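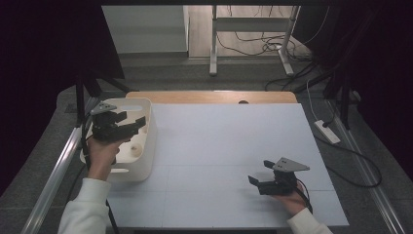

Uma garra em cada mão e um cesto de plástico branco sobre a mesa de trabalho.

"Guardar uma bola num cesto é a tarefa de que mais gosto", diz Refugio Ledesma, e ri-se logo a seguir, porque sabe como isto soa a quem vem de fora. Trabalha na Dutia, uma equipa pequena que tenta ensinar robôs a fazer aquilo que todos fazemos sem pensar: arrumar, separar, pousar uma coisa dentro de outra. Fui falar com ele e com a colega, Jolanta Kozłowski, para lhes fazer a pergunta que toda a gente me faz quando digo que escrevo sobre automação. Quando é que uma máquina me arruma a casa?

A resposta curta de Jolanta é "ainda não". A longa ocupou-nos a tarde inteira, e ainda bem!

O método deles parte das mãos humanas. Uma pessoa segura duas garras, cada uma com dois dedos, e executa a tarefa como se os seus próprios dedos tivessem desaparecido. Cada repetição fica gravada e serve depois para treinar o robô. "As pessoas sentam-se aqui e julgam que vai ser fácil", conta Jolanta. "Depois tentam apanhar uma bola com dois dedos rígidos e ela foge. Passados uns minutos já têm outro respeito pelo polegar."

Experimentei, claro. A minha primeira bola acabou no chão e a segunda também. À terceira consegui fechar a garra no sítio certo e confesso que festejei um bocadinho mais do que devia. 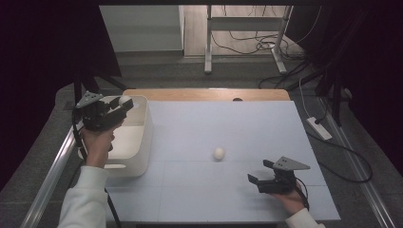

O que me surpreendeu foi a quantidade de decisões escondidas num gesto destes. A que altura se aproxima a garra? Abre-se já por cima do cesto ou só lá dentro? E o que faz a outra mão enquanto espera? Refugio fala disto com um entusiasmo contagiante (desenhou-me trajetórias num guardanapo, que guardei). "Uma bola é igual de todos os lados, e isso ajuda. Mas rola. Se lhe tocas torto, o problema já mudou de sítio e tens de recomeçar."

Em agosto, a equipa juntou 410 gravações desta tarefa e aproveitou 321. As restantes ficaram de fora por hesitações, toques acidentais ou garras que fecharam cedo demais. Pergunto se os erros não seriam também úteis. "São, e discutimos isso todas as semanas", responde Jolanta. "Eu quero guardar as recuperações, aquele momento em que a pessoa falha e corrige. O Refugio prefere exemplos limpos. Por enquanto vai ganhando ele."

E fora do laboratório? Na Krawczyk, uma oficina de embalagem que acompanha o trabalho da Dutia, a esperança está nas caixas de peças misturadas que ainda hoje são separadas à mão. Refugio acha que é por aí que estas máquinas vão entrar primeiro: mesa fixa, luz constante, objetos conhecidos. "Numa oficina posso dizer onde fica o cesto. Em minha casa, tenho dois filhos. O cesto fica onde eles quiserem."

Jolanta é mais otimista do que parece ao início. Quando começou, há sete anos, cada movimento tinha de ser programado à parte, e mudar o recipiente de lugar obrigava a refazer quase tudo. Agora interessa-lhe ver o robô lidar com um cesto que nunca viu. Roupa, diz ela, é outra conversa: dobra, cola-se, esconde os próprios cantos. Louça molhada, pior ainda.

Peço-lhe, mesmo assim, um palpite sobre a primeira tarefa doméstica que vai entregar a uma máquina. Nem hesita. "Os brinquedos espalhados na sala, à noite. Nem precisa de ser rápido. Pode demorar até de manhã, desde que eu não pise nenhum."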